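June, quarter past eleven at night

Gave up on the sourdough. I'm writing it down so that I can't pretend in September that it was going well and life got in the way.

The starter was called Onu. I didn't name it, it came named, from Eimear Mac an tSaoi two floors up, along with a typed sheet of feeding times that would have embarrassed a neonatal ward. Seven in the morning, three in the afternoon, bedtime. I have kept a marriage going on less attention. For the first two weeks Onu rose and fell like it was supposed to and smelled of green apples. Then it smelled of nail polish, and then of the inside of a bowling shoe, and I kept feeding it anyway, the way you keep laughing at a boss's joke.

Total spent so far, 179 dollars. That includes the Orkstead pot, which weighs as much as a second-grader and lives on the stove now because I can't lift it down to the cabinet without making a noise. It includes a scraper I already owned in another color. It does not include flour. I have decided flour is groceries.
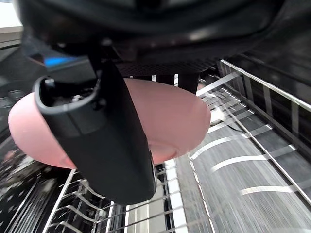
Baked loaf number three last night. Bogdan came over for it, poor man, and brought butter. He tapped the crust with a knuckle and listened, with a face like a doctor who would prefer you sat down. Then he told me a story about his grandmother, who made bread every week in an outdoor oven for a household of 7 and never weighed a thing in her life. I said that was lovely. I was thinking that his grandmother could have mentioned hydration to somebody at some point.

We ate it toasted. Toasting hides a lot. The middle had one enormous hole and the rest of it was the texture of a wet paperback, and he had a second slice, so either he is kind or he hadn't had dinner.

Went online afterward to find out what I'd done wrong and read 112 comments under one recipe. Half of them said my kitchen was too cold. The other half said too warm. One woman had changed the flour, the water, the pan and the oven temperature and gave the recipe two stars.

So tonight I scraped Onu into the trash – not the sink, I read about what it does to pipes – and washed the jar twice. I expected to feel guilty and mostly felt like watching television. Haven't told Eimear. She asked after it on the stairs this morning, by name, and I said "Oh, bubbling away," and then had to stand there while she gave me advice on holding back some discard for pancakes.

Need to buy bread tomorrow. Also lightbulbs, and call about the tire.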